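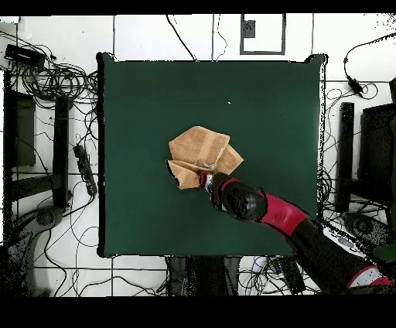

Speaker notes – Solange Kowalchuk – January

1. Open with Trellville. We ran a free farm-and-gossip game for 3000 daily players, and the thing they loved most was the mailbox. We had spent 70 days on the weather.

Pause. Somebody from the weather team is usually in the room.

2. Gifting. Players could send each other 400 kinds of hat. They sent the turnip. Show the chart, let it sit, say "turnip" once and move on. 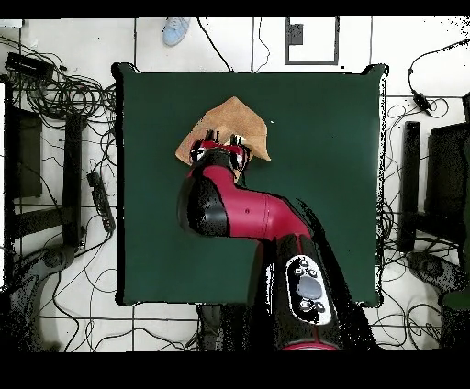 3. The energy bar

Cillian's idea, my signature. You ran out of energy after ten minutes and had to bother a friend. Friends got bothered. Read the email from the player's aunt – the short version, skip the part with the lawyer.

4. What we'd keep: mailbox, turnip, neighbors who can't see your score. What we'd drop is on the next slide, in smaller type.

5. Questions. If Senan asks about the Skuler port, the port is coming along. If he asks again, break for coffee.

Contact: Solange Kowalchuk, Skindeck | © Skindeck | Back to top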